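Reviews > Around the House > Power Strips

Desks | Kitchen | Lighting | Power | Storage

The Tindham power strip with USB, after a summer on my work table

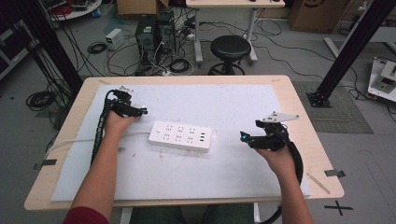 Mingxuan Ye wrote in to ask whether any power strip is worth a whole review, given that they all do the same thing and the cheap ones do it for less. I've been turning that over for a week, and I think the answer is yes, if you live with the thing every day and it sits out on the table where you have to look at it and reach for it and wipe around it. Mine does. I bought the Tindham in June, when I moved my soldering and mending and general fiddling out of the dining room, and I have had my hands on it more than on any other object I own, the kettle included.

It is a white strip with rows of sockets along the top and a little group of USB ports down at one end, and a white cord out of the other. The cord leaving from the opposite end is the first thing I liked. My old Jummont had the cord and the USB ports crowded together on the same end, so every time I plugged in my phone I was nudging the mains cord, and the whole strip would swing round like a compass needle. With the Tindham I run the cord off to the left and keep the ports on my right, and the two never meet.

The sockets are the multi-pin kind, with openings for more than one shape of plug. If you have only ever bought things in one country you may not care, but my household is a mixture. I have a desk lamp I carried home from a year abroad, a glue gun from my brother-in-law, and a battery charger whose plug I have never seen on anything else. The lamp and the charger went straight in with no adapter. The glue gun did too, though it took a firmer push than I liked, and I held the strip down with my other hand while I did it. That stiffness eased over the first few weeks. A plug that fits easily still isn't a promise about voltage, so do read the label on whatever you are plugging in. The glue gun is fine. My sister's curling iron would not have been.

Spacing is where I have a small grumble. Ordinary plugs sit side by side quite happily, but a big square charger block will lean over its neighbor and you lose a place. I have put the fat ones at the ends and the slim ones in the middle, and that mostly sorts it out. The Cai strip my neighbor lent me is roomier in this respect, but it is also as long as a baguette and I had nowhere to put it.

The USB ports are good for a phone, a pair of earbuds or a little clip-on light. I would not call them fast. I tend to plug the phone in when I sit down and forget about it until supper, so this has never troubled me, but if you are the sort who wants a full battery in the time it takes to find your shoes, keep your own charger and use one of the sockets.

White was the only color in stock and I had my doubts. I work on a white board laid over the table, and a white strip on a white board does disappear a bit, which turns out to be rather restful. It does show thumbprints. A barely damp cloth takes them off (unplug it first, please!) and so far the casing hasn't yellowed, although three months is early days and my table is out of the sun.

Weight is my other small complaint. It is light, and when I pull a tight plug out with one hand the strip comes along for the ride. Jozef Dijkstra told me he stuck a couple of rubber feet under his and has had no trouble, and I have a packet of them in the drawer waiting for me to do the same. I did try a screw-down Skirnodow before this one and it stayed put beautifully, but then I could never move it, and I like to slide the strip to the middle when I'm busy and shove it to the back when I want the space.

One last thing for anybody setting up a table like mine – don't plug one strip into another to gain a bit of length. Buy the longer cord to begin with. I measured from the wall with a piece of string, went up a size, and have been glad of the slack ever since.

I'd buy it again, and I may well do so for the sewing corner if they bring out a green one.

Contact | Copyright Reviews Around the House | Back to top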